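Pre-session check, hand-held gripper station, Mildale room
September 7, 2021

I run through this before anybody starts recording demos, and I type my comments as I go, so sorry for the rambling!

1. Table stable, brackets tight. OK. I leaned on all the corners and nothing rocked.

2. Gripper cables free of kinks. OK, with a comment. The left one likes to wander across the tabletop, so give it some slack over the side before you reach for anything. If you feel a tug, stop and fix it (a tug shows up in the demo and the robot will happily learn it).

3. Jaws open and close fully. OK on both. I did five slow squeezes per hand.

4. Mounting plates snug. The right one needed a quarter turn. Fakir spec sheet is in the drawer if you want the torque.

5. Task box placed and reachable with both hands. OK. 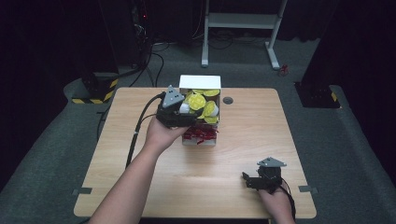
Item 5, reach check: left gripper at the box of yellow discs, right gripper held low over the table.

6. Filler under control. Needs attention. The red shredded paper gets over the front edge of the box and I can see it ending up in a jaw one day. Push it back down between takes, please.

7. Floor behind the table. Needs attention. There are cables lying around the white stand, and I'd love to see them tied up before someone backs into them. Don't walk behind there during a take.

8. Hazard striping on the equipment base. OK, still easy to see.

9. Session log started. Yes, at demo 1292. Hedell asked for over 600 this round, so take breaks! My wrists complain long before the hardware does.

Result: fine to record once 6 and 7 are dealt with. Next full inspection is in December.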